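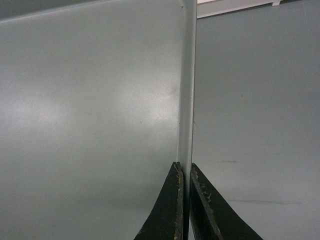
Attachment 1: grey panel, side edge on the right

Ticket: Broadband dropping out every evening, Stetside
Status: Open, waiting on customer
Opened: 6th September

Hi again,

Right, I've done everything on your list, so I'm putting it all in one go to save us both a load of back and forth. Sorry it's long!

Quick recap for whoever picks this up. I'm on the Zernix package, the one that's meant to give me 500 down, and I've had it since February. It was lovely until a couple of weeks ago. Now it goes off most evenings just as I'm sitting down to watch something, stays off for a bit, then comes back all by itself as if nothing happened. The light on the router (the Ticona one you sent me) goes from white to amber, then blinks, then white again. It never goes red. I know your help page says red is the bad one, so I don't know what to make of amber.

First thing I tried was turning it off and on, obviously. Made no difference that evening, dropped again before the film finished.

Then I did the proper reset with the paperclip, which wiped my wifi name and password, so I had to go round every gadget in the house putting them back in (could you put a warning about that on the help page please? It only says "restore settings", and I thought that meant it would restore MY settings).

Next I swapped the cable between the router and the wall box for the spare from the drawer. Held up fine the first night and I got quite excited, then it went off twice the night after. So I've put the old one back.

Your colleague on chat asked me to plug the laptop straight into the router with the wifi off. Done that. It still drops, same amber light, same everything, so I don't think it's the wifi at all. While it was plugged in I ran the speed test and got 2 down, and I had to look again in case I'd misread it. Once it had settled I ran it again and it was around 480, so when it works, it works.

I also changed the wifi channel as suggested. Bit fiddly, found it in the end under Advanced. No change, but I've left it on the new one unless you tell me otherwise.

The log page on the router has the same line every time it goes: "WAN link lost, retrying". There's a button to save the log but it gives me an empty file, so I've copied the last 100 lines into a text document and uploaded that as Attachment 2. Have a look at the evening ones, the morning is always clean.

I did ring Sistedico too, as they own the line round here, and they said they can't see a fault and it would have to come from you. Fair enough, but you said it would have to come from them! Could one of you please book the line test? I'm happy to be in for it, mornings are best, and there's parking out the front.

Oh, and please don't close this one if I'm slow to answer. The last ticket got closed while I was waiting for the internet to come back on so I could reply to it.

Thanks ever so much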